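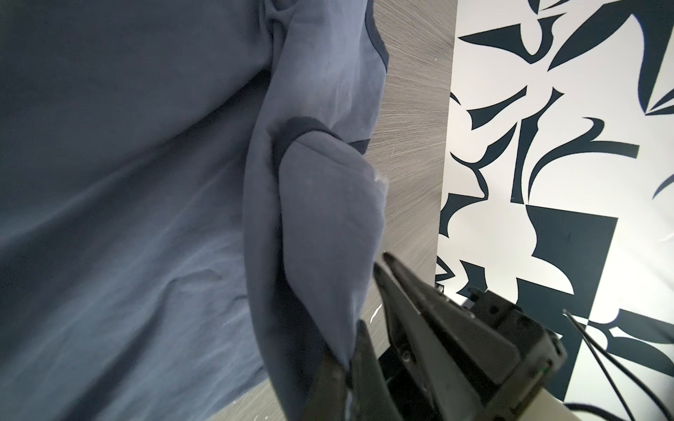
Section 4. Setting up the wash program for cottons and jerseys

Read section 3 first if the machine has not been leveled. An unlevel drum walks on the spin and the door lock will trip.

Applies to the Cledik front loader with the two-dial panel. Older panel with one dial — see section 9.

4.1 Before the first load

1. Check both taps are open. Cold is the one on the left looking from behind.
2. Pull out the drawer all the way. Press the blue tab to release it.
3. Remove the foam strip under the drawer. It is small and easy to miss.
4. Put the drawer back. It clicks.
5. Run one empty cycle, HOT, no detergent. Leave the door open after.

Note: some water in the drum out of the box is normal. Left from testing at the factory.

4.2 Sorting

Whites by themselves. Darks and mid colors together once they have been washed a few times. New navy or black trim can bleed onto paler fabric, so first wash cold and on its own.

Close zippers. Empty pockets. Turn printed tops inside out. Pull sleeves straight before loading, bunched sleeves come out damp at the cuff when everything else is dry.

Caution: no foam-backed items, no bath mats with rubber, nothing that has had solvent on it. Fire risk in the dryer, and the smell stays in the door seal for weeks.

4.3 Loading

1. Load loosely. You should be able to put a flat hand on top of the laundry and still touch the roof of the drum.
2. Mix large and small items. One heavy item alone will not balance.
3. Check the seal for trapped fabric. Run a finger all the way round.
4. Push the door until it locks. Do not slam.

4.4 Detergent

Drawer has 2 main compartments plus the small softener cup.

Left — prewash. Leave empty unless prewash is selected.
Right — main wash. Powder or liquid. For liquid, drop the flap down.
Cup — softener. Do not go over the line, it siphons out early.

Use less than the box says if your water is soft. Too much foam and the machine adds a rinse by itself, and the cycle runs long. Not a fault.

Note: skip softener on towels and sports jerseys.

4.5 Choosing the program

1. Turn the left dial to COTTON for towels, sheets and heavy sweatshirts. EASY for thin jerseys and mixed loads.
2. Turn the right dial to the spin speed. 1,000 for cotton, 700 for easy care. The display shows the number.
3. Press TEMP until the light is next to WARM or COLD.
4. Press and hold START until it beeps.

The dial does not move during the cycle. Turning it once the cycle is runnning does nothing except blink the display. To change program, hold STOP, wait for the drain, then start over from step 1.

4.6 Delay start

Press DELAY, then START. Each press of DELAY adds an hour. Do not use delay with damp clothes in the drum. They will smell.

Delay is cleared by a power cut. Child lock is not.

4.7 Unloading and drying flat

1. Wait for the click. Door will not open before it.
2. Shake each item out.
3. Knits and heavy cotton tops — dry flat on a towel or a rack, away from direct heat. Smooth the body first, then the sleeves, then pull the cuffs and hem back to width.
4. Turn over once the top side is dry.
5. Wipe the seal and leave the door ajar.

Caution: hanging a wet sweatshirt by the shoulders will stretch it. Not covered by anything in the warranty section, so please dont ask.

4.8 If something goes wrong

Display shows 556 — drain blocked. Switch off at the wall, put a tray down, open the filter at the bottom right. Slowly. Water comes out.
Display blank — check the wall switch, then the fuse.
Clothes soaking at the end — load out of balance. Rearrange, run SPIN only.
White streaks on dark items — powder not dissolved. Run RINSE, use liquid next time.
Grinding noise — stop. Look for a coin or a bra wire. If nothing in the filter or drum, call service.

Service: Dradton counter, ask for Iwona Śliwiński. Have the serial number ready, it is on the rim inside the door. Spare filters and drawer tabs are ordered through Nurnico, allow extra time in September when stock is counted.

Section revised 2 June 2022, G. Seyoum. Replaces the loose sheet that came with the first machines. Section 5 covers wool and hand wash.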